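Robotics club: spring term report

The robotics club has finished its spring term. Most of the sessions went on one job, which was getting a pair of robot arms to sort jumbo crayons into bins and baskets by colour. Gediminas Liepiņa ran the sessions and Rimantas Urbonaitė looked after the software. Members worked in pairs, one at the controls and one keeping the log.

The task was chosen in November. The first idea was to fold tea towels, but the members voted for something with a clear right and wrong answer. A crayon is either in the correct container or it is not, and the log can be filled in quickly.

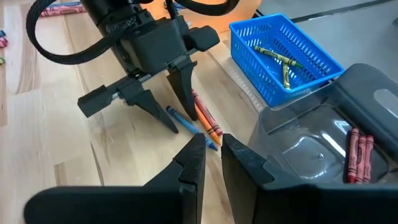
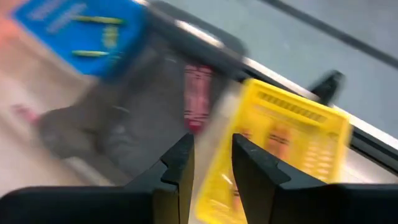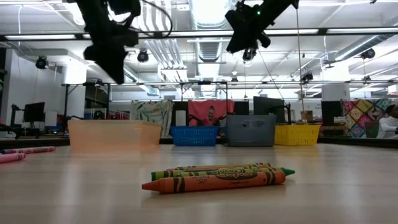 Crayons and containers at the spring sessions.

Pelitz, 2 Apr 2023

Each pair was given 50 attempts over the term. An attempt counts as one crayon picked up from the table and released into a container. If it is dropped on the way, the pair writes down where it fell and carries on with the next one. Members agreed at the start that a crayon left leaning on the rim would be marked as a miss, and that rule caused more argument than anything else.

The arms are driven by hand at first. The driver moves a pair of small handles and the arms copy the movement, while the software, which the club calls Roloteo, stores what the arms did and what the cameras saw. By the end of the term the club had 200 good recordings. Rimantas used the first 70 to train a simple model, mainly to find out whether the files were in order. They were, apart from six that had been saved without the wrist camera view and had to be thrown out.

Crayons lying side by side were the hardest to pick up. The fingers need a little space on each side, and if the driver comes down slightly off line the crayon rolls into its neighbour. Tang, who had the steadiest hand in the group, found it best to line the fingers up across the crayon while still well above the table, then come straight down. Most of the others have since copied this. Picking near the middle also helped, as a crayon held by one end tends to swing when the arm turns.

The other trouble was speed. Several drivers moved the arm fast between the table and the containers, and the wrist camera pictures from those moments are too blurred to be of much use. From the fourth session there was a rule that the arm should slow down before it reaches the containers. It made each attempt longer, but the later recordings are clearer.

Next term the club will keep the crayons and change the positions of the containers between attempts, so that the model cannot simply learn where each one stands. Lasach has offered to write a short program that picks the positions at random. We would also like to try passing a crayon from one arm to the other, which two pairs attempted in the last session with mixed results.

New members are welcome and do not need to have done any programming. Please speak to Gediminas before the first session so that he can put you in a pair. Anyone who still has a log sheet at home should bring it back, as two are missing.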